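Gripper keeps skating off the rim when students try to lift a plate

Posted by Ankica Trajkovski, 20/12/2019
Tags: grippers, student projects, table setting, teaching

Hi all, first time posting, long time lurker. I help run the Lernmont robotics club and this term our project is table clearing. The students hold a gripper in each hand, do the job themselves, record it, and later they'll try to train something on the recordings for the Flarkevell challenge in August. The task sounds so easy: plate goes on the tray, plate comes off the tray, plate goes back on the board. Cups were fine. Bowls were fine! Plates are eating us alive.

The grip we settled on has one finger outside the rim and the other on the inside, against the face of the plate, so the edge runs between them.
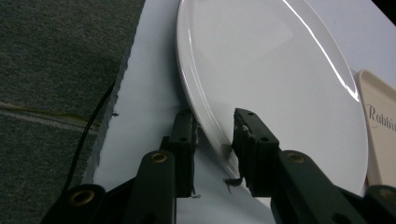

One finger each side of the rim, left edge of the plate.

Some kids get a decent lift that way and some get the plate halfway up and then it pivots and slides right out. Glazed plates are the worst. The pads have had a lot of use (we're at 516 recordings so far and I was hoping for 2,000 before the summer, ha) and they're rough in places and pick up fluff. I don't know if that's the problem or if we're just asking for something silly with a wide plate and a small contact patch.

So I have 2 things I'd love opinions on. Should I replace the pads now, knowing the recordings before and after might not match? And should we drop the single-hand lift and make everybody use both grippers? I've been putting that off as the younger ones find it hard to move both hands together, and I'm the one who wrote the task sheet saying one hand is okay. Budget is tiny, by the way. Please don't tell me to buy new grippers.

Thanks!!
Ankica

3 replies

Barajas

Two hands. I went through this with my own class and we wasted a lot of evenings on the one-hand lift before giving up on it. When you hold a plate by one side, all the weight hangs out past your fingers and wants to twist down, and those flat fingers can't do much about twist. Grab it from both sides and most of that goes away.

What worked for us was making the approach boring. Tray in the middle of the board, plate on the tray, one gripper on either side at the same height, then stop. We had them say "set" out loud before anybody squeezed. It felt goofy but the kids who'd been rushing slowed right down, and the squeezes started happening together.
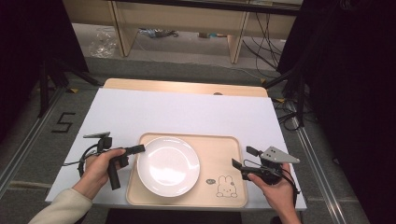
Deletti wrote to me after I'd posted something similar in another thread, and said that stopping before the squeeze is fine for practice but that you should decide early whether you want it in the recordings, or the model ends up hesitating in places you never meant it to. Fair point, and I wish I'd had it sooner. We ended up keeping the pause and just making it short and the same for everybody.

On the pads: clean them first. Rubbing alcohol on a cotton swab, let them dry, pull off any fuzz with tweezers. If they still slip on a clean plate, swap them. I'd write the date of the change in your log and carry on. A little variety in the pads never hurt us that I could see, though we had far fewer recordings than you do.

Also, try having them close the gripper a bit farther in from the edge. Ours liked to pinch just the very lip, and a curved lip is about the worst place to put a flat pad.

plateguy40

use paper plates lol

Ankica Trajkovski

Barajas, thank you, this is so helpful! I cleaned the pads last night and the difference on a glazed plate was bigger than I expected. Not perfect. I did 40 one-hand lifts at my kitchen counter with a towel underneath and dropped 2, and both of those I'd pinched right on the lip, exactly like you said.

I'm rewriting the task sheet so plates are always two hands and cups and bowls stay one hand. The "set" thing is going in too, I love it, although I have one student who will absolutely shout it. Still undecided about keeping the pause in the recordings. I might have half the group do it and half not, and see what the training makes of it, unless somebody here tells me that's a terrible idea.

And plateguy, we did try paper ones. They fold.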